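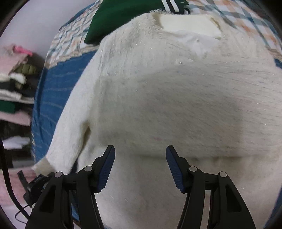

Nemora Garment Notes is a list of words that people use for clothes when they sell them second-hand. It has 345 entries, taken from the handwritten swap cards of the Nuseck clothes exchange and typed into one plain table. The hard part was the texture words. A white garment with long, shaggy fibres, spread out on a bed, can be "fuzzy" on one card, "plush" on the next and "teddy" on a third, and we kept all of these as they were written.

Files

words.csv – the main table, one entry per line
cards.csv – the text of the cards, with prices removed
changes.txt – what was corrected between versions

Columns in words.csv

word: the spelling on the card, also when it is wrong
group: texture, colour, cut, fastening or condition
plain: our suggestion for a common word, may be empty
card: number of the card where we met the word first

How the work was done

Each card was typed by one person and read again by another. Where the two did not agree, the entry has a question mark in the column "plain". There are 27 such entries, most of them in the group "condition", for example "good for its age".

Known problems

Colour words are weak. "Bottle", "forest" and "dark green" stand as separate entries, and we do not know if the sellers meant different colours. Children's clothes are almost absent. Some cards from the Mavska stall had water damage – from these we took only the words that both readers could read.

Version 2, February 2018

Added the group "fastening". Removed double entries for "cardigan". The column order has changed, so please check your import scripts before you replace the old file.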